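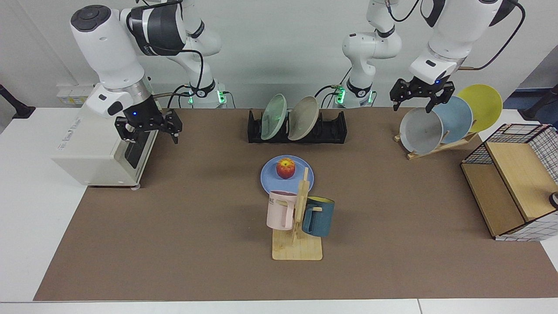 Teodor Berge has been selling game consoles in Grinwood long enough to remember people camping outside his shop for a handheld, and he is happy to tell you about every one of those mornings. We had agreed to talk about the Praketti, the new home console from Prolten, which reaches stores here in December. "I was given 45 units for opening day," he says, "and I have 306 names on my list - you can do the math." He likes the look of the thing, mind you. Small electronics have gone pale again, he points out, and a cream-white box with a dark glass door, like many a toaster oven, no longer looks out of place beside a TV. "My wife wouldn't have allowed the old black ones in the living room!"

What worries him is the games. Only 5 will be ready at launch, and the one his regulars keep asking for, a farming adventure from the studio Szűcs, has slipped into spring. "They'll wait for it," he says, pouring us both more coffee. "They grumble, but they come in and grumble to me, and I enjoy the company." A second controller will cost $49, and he thinks families will feel that.

Recent stories
Praketti storage: what fits and what doesn't
Szűcs moves farming game to spring
Trading in your old console

Contact us | Back to top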